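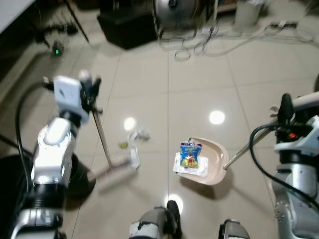 Why are hard floors cleaned dry before they are cleaned wet?

Water turns loose dirt into a thin mud that the mop spreads into joints and corners, where it dries and is much harder to remove.

Hirkent College, Building Care Course
Unit 5: Hard floors, dry methods
Handout, 2018-11-22

1. Types of soil

Floor soil is divided by how it is held on the surface. Loose soil lies on top: sand, dust, hair, paper, crumbs. Bonded soil sticks to the surface, such as dried drinks, gum, grease and old polish. Stains have gone into the material itself. Dry methods deal with loose soil only. A floor can be swept three times and still look gray if the soil is bonded.

Most loose soil in a public building comes in on shoes. The amount depends on the weather, the ground outside and the length of the entrance mat. The Pleller library has a short mat and a gravel path, and most of its grit is found in the lobby and on the first few stairs.

2. Floor materials

Glazed ceramic tile does not absorb much water, but the grout does. Grit on a glazed tile scratches it slowly, and the dull track down the middle of an old corridor is usually wear of this kind. No detergent will bring the shine back.

Unglazed tile and natural stone are more open. Limestone and marble are damaged by acid products, including vinegar and most descalers. Check the material before choosing the product.

Vinyl is soft. Small stones under chair legs will cut it. Wood should get as little water as possible, so dry cleaning does most of the work.

3. Dry methods

Broom: good for coarse soil and for rough surfaces. Stiff bristles are meant for concrete and outdoor areas, soft bristles for smooth indoor floors. Use short strokes and keep the bristles low at the end of the stroke. A high finish throws fine dust into the air, and it settles again within a few hours.

Dust mop: good for large smooth areas. Keep the head on the floor for the whole pass and do not lift it at the turns. Overlap each pass slightly. Shake or vacuum the head outside the work area.

Vacuum: best for fine dust, joints and edges. Check the bag first. The Jalora backpack model used in class loses suction well before the bag looks full.

4. Order of work

Start at the far end and work toward the door. Do edges and corners first, then the open floor. Collect the soil in several small piles – one large pile gets walked through. Pick up each pile before starting the next section.

Wet cleaning follows once the loose soil is gone. Put out the signs before the bucket.

5. Planning example

The Domański building has 789 square meters of hard floor on the ground level and 2,889 square meters in all. The ground level is dust mopped daily. The upper floors are done every second day, with stairs and landings daily. In September the plan was changed so that the ground level is finished before the doors open.

For next time

Read Unit 6, wet methods. Write a one-page dry cleaning plan for a building you know, giving the floor materials, the tools and the order of rooms. Bring 4 copies.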